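Why Do Wires Wear Colored Coats?

Pull the plug on a lamp and you are holding a cord. Inside it are wires made of copper, a metal that lets electricity move through it easily. Each wire wears a coat called insulation.

Insulation is usually plastic or rubber. Electricity has a very hard time getting through these, so it stays in the copper.

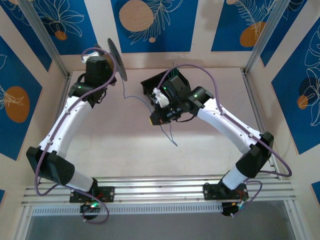
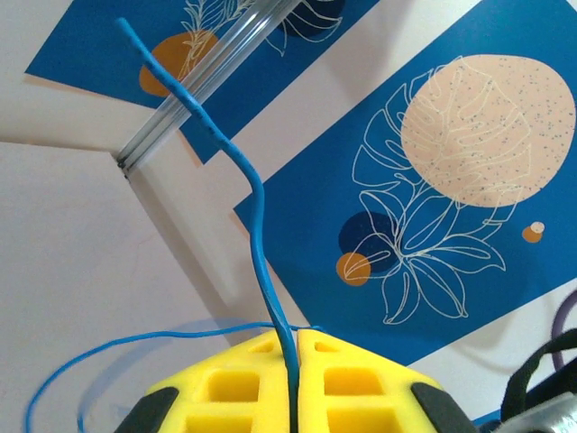
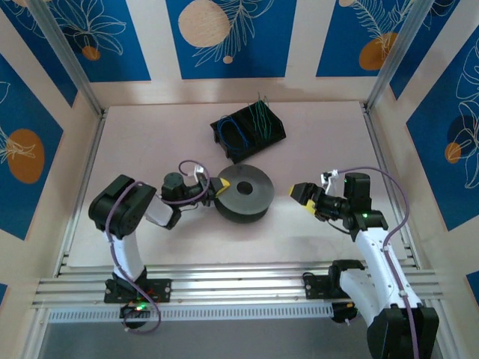 The coats come in different colors so that people can tell the wires apart. In American homes, a green wire or a bare copper one is the ground wire. It gives electricity a safe path if something goes wrong. The rules are different in other countries - in much of Europe, the ground wire is green with yellow stripes.

Old insulation can crack. If you see a cord with a split in it, don't touch it. Tell an adult.

Words to know
Copper: a reddish metal used in most wires
Insulation: a covering that keeps electricity in

Written by Byung-chul Ok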